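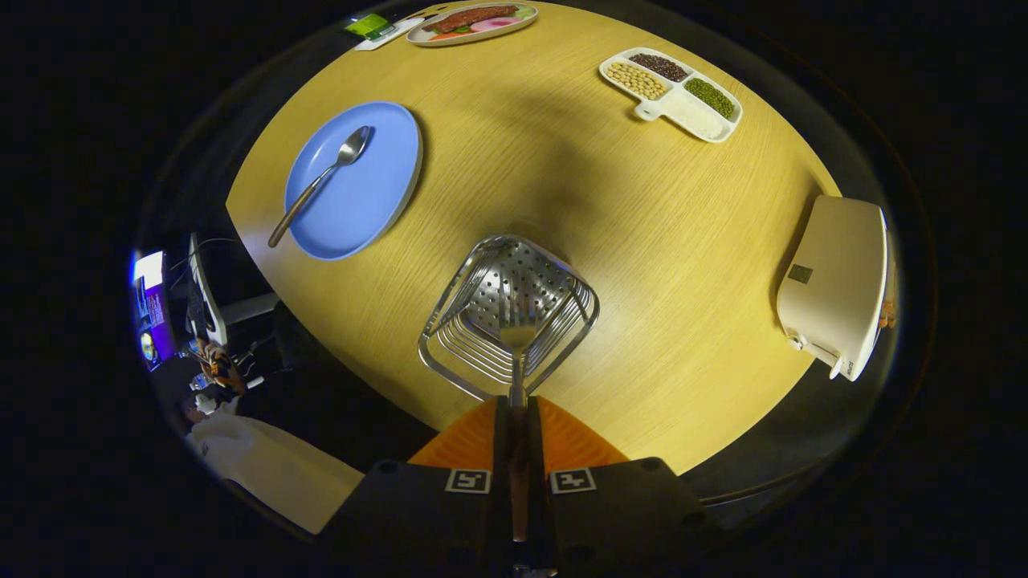 Garra manual Dukon: minha opinião depois de 3 meses de uso no trabalho

Gente, prometi essa resenha em agosto e só agora saiu, desculpem! Trabalho numa empresa pequena que prepara demonstrações de cozinha para treinar braços robóticos, e desde que a Dukon chegou meu dia mudou bastante. Ela é uma garra de mão: você segura, aperta, os dois dedos pretos fecham e pronto, a tarefa fica gravada do jeito que o robô vai precisar fazer depois. Antes a gente usava a Vullton, que era teleoperada - sentada numa cadeira, com dois joysticks, dor no ombro no fim do expediente.

Começando pelo que eu gostei. A pegada em cabo fino é ótima. Espátula perfurada de inox, daquelas de cabo de metal estreitinho, era o meu pesadelo com a Vullton (girava na mão, caía, eu xingava). Com a Dukon eu levo a espátula até o cesto de arame e ela fica firme entre os dedos. A parte laranja canelada é macia e perdoa bastante quando você chega meio torta. Colher também vai bem, mas se ela estiver deitada num prato raso precisa de jeitinho: eu pego pelo pedaço do cabo que passa da borda.

Já com comida de brinquedo, mais ou menos. A fatia de presunto escorrega e as cenouras pedem paciência. E a bandeja de quatro divisões com os grãos... soja, feijão, feijão-mungo, tudo ali pertinho, um esbarrão e lá se vai meia hora catando bolinha verde no chão, hahaha.

O peso. No catálogo diz 533 gramas e no começo parece nada, mas experimenta repetir o mesmo movimento a manhã inteira! Meu punho reclamou nas primeiras semanas. Hoje fazemos blocos de 12 repetições e trocamos de pessoa, e melhorou muito. Quem for comprar para uma equipe, combine o rodízio antes, sério.

Agora a parte que todo mundo me pergunta: e o emprego? No nosso caso, três colegas que só lavavam e repunham louça passaram a gravar também, com um adicional pequeno no salário (pequeno mesmo, viu, Figueroa?). Ficou mais variado e todo mundo opina sobre a melhor forma de pegar cada coisa. Por outro lado, tem cota diária na tela, e eu sinto falta de trabalhar sem ninguém medindo meu ritmo. Também me dá uma coisa estranha ensinar uma máquina a fazer o que eu fazia num restaurante anos atrás. Não tenho opinião fechada, vou mudando conforme o dia.

O suporte responde rápido, menos no sábado. O manual veio só em inglês e a capinha de transporte é fraca, a minha já descosturou.

Nota: 4 de 5. Compraria de novo, principalmente para quem vem de joystick. Se você só precisa gravar coisa grande e leve, a Wodov que testei antes dá conta e é mais simples de limpar.

Resenhas recentes
- Wodov de mesa: vale para cozinha pequena?
- Vullton, um ano depois
- Tapetes antifadiga para quem trabalha em pé
- Munhequeiras: as que eu uso e as que devolvi
- Como organizamos o rodízio na Figueroa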